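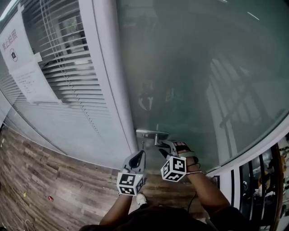 Right gripper on the lever of the meeting room door, left one held low.

Odura handheld gripper pair: three months in, one bad fault

Posted January 5, 2021

Score: 3 out of 5. Would have been 4 before the door business.

Quick one as I've got to send a unit back today and want this written down while I'm cross about it.

What you get. Two handheld grippers, left and right, two marker cubes, cables, a charger, a bag that is too small for all of it. We paid 3,279 for the pair from Tenduder, delivery on top. They came well packed. Manual is thin and the English in it is rough but you can follow it.

We use them to record people doing plain everyday jobs so an arm can be taught the same jobs later. Drawers, cups, cupboards, doors. Mostly doors lately. The arm is a Nikolovski and I'll do a separate review of that, it deserves one, not all of it kind.

The good first. Light enough to hold up for a decent stretch. Fingers are grippy on most things. The cubes track well, far better than the little flat tags on our old Flamari set, which dropped out every time you turned your wrist. Setup took me a morning and most of that was me plugging things in to the wrong port.

Now the fault.

Lever handles. You press the fingers on the lever, push down, and you have to keep the push on while you move the door. That is a sideways and downward load on the fingers and the right unit doesn't like it. What happens is the finger position reading sticks. The fingers move, the number doesn't. You let go of the handle and the log still says you are holding on.

First time I saw it I blamed the software. Restarted, fine, carried on. Then we looked back through the door set properly. 211 runs recorded, 83 of them with the stuck reading somewhere in them. All on the right hand. The left one is clean the whole way through, though to be fair it does less of the pushing.

And here is why I'm calling it a safety matter and not just a nuisance. We had already fed some of those runs to the arm. So the arm learnt that you keep hold of the lever after the door is open and you've moved on. It did just that. Held on, kept driving forward, door came round to the stop, arm carried on pulling. Bent one finger pad and left a chip in the edge of our practice door. Person on the stop button hit it quick and was standing well back, so no one was hurt. If they'd been stood in the doorway I would be writing something else.

There is no warning for any of this. No light, no beep, nothing in the log. A number that doesn't change for several seconds while the cube is flying about should set something off. The old Flamari kit was worse in nearly every way but it did at least throw an error and stop.

Second gripe, the cable. Thin, hangs straight off the unit, and dangles by your legs when you work low. I've stood on mine. I did wonder if a tug on the cable was causing the stuck reading so I taped it along my arm and did a fresh batch of 88 runs. Still got it. So not the cable, or not only the cable. Tape it anyway, you'll trip otherwise.

Glass doors are a bit of a pain too, but that's glass and I won't mark Odura down for it. Frosted ones still throw back shapes from the windows and from you. Do a slow pass first and check the tracking before you record a whole lot.

Support. Tenduder answered the next day, polite, asked for logs, then went quiet for over a week. Then told me to update the firmware, which I had done allready. Then agreed to swap the right unit. A fix for the missing warning is meant to come in February. I'll belive it when I see it.

What I'd do if you own a pair:

Check your old door runs. Plot finger position against cube movement, look for flat bits.
Bin anything with a flat bit in it, don't try to patch it.
Restart the right unit every few runs, seems to hold it off for a while.
Keep everyone out of the swing of the door when the arm plays it back. Slow speed first. Hand on the stop.

For cups and drawers I'd still buy them. Not one stuck reading on drawers so far. For lever handles, wait for the fix, or get a written promise from the seller that they'll swap a bad one.

Round knobs I can't say, we haven't got any.

Will update when the new unit turns up.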